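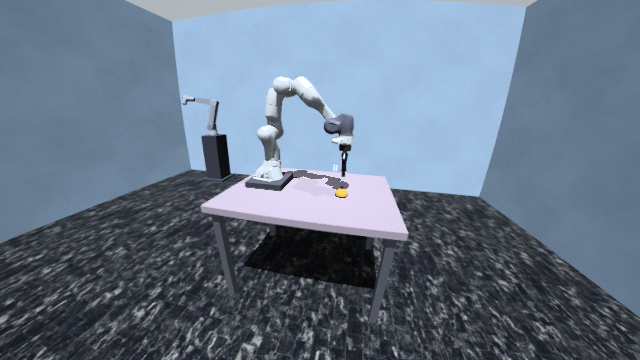 A white arm over a pale lavender table.

Mandamis Street library reopens its lower floor in August

The lower floor of the Mandamis Street branch will open again in August, with longer evening hours and a new layout for the local history shelves. The floor has been closed since the drains backed up in the spring. The carpet has been taken out and the walls have been repainted up to the windows.

Readers will find the local history section on the left as they come down the stairs. It used to be split between two rooms, with the maps in one and the books in the other. Both are now together, and the town directories have moved to the lower shelves so they can be pulled out without a ladder. The oldest directories still have to be asked for at the desk.

Feng-yi Chou, the branch manager, said 4000 items were packed and stored at the Kuo building during the work. Of those, 600 have not yet come back. Most are bound newspapers that need new boxes before they can be shelved. "If you are looking for a certain year, call first," she said. "We can tell you whether it is here or still at Kuo."

The floor will stay open until 9 p.m. on weeknights, an hour later than before. Weekend hours are unchanged. The side door on Kirnura Lane will be locked at 6 p.m., and after that everyone should use the front entrance. The elevator is working – it was serviced while the floor was closed.

The reading group will go back to its old room next to the stairs. Ching-wen Tam, who runs it, said the group spent the spring in the upstairs meeting room, where seats ran short most evenings. The lower room holds 40. The group is partway through a set of short novels and new members can join at any point. Copies are kept behind the desk under the group's name.

Holds placed before the closure are still good. Anyone who had a book waiting has 60 days from the reopening to pick it up, and late fees for the closed period have been removed. The book drop outside the Jusell pharmacy will stay in place through the fall and is emptied each morning.

Search this site
Enter keywords
Go

Recent items
Parking changes on Kirnura Lane
Summer reading sheets due back at the desk
Map room: what can be copied and what it costs
New large print titles
Meeting room booking for the fall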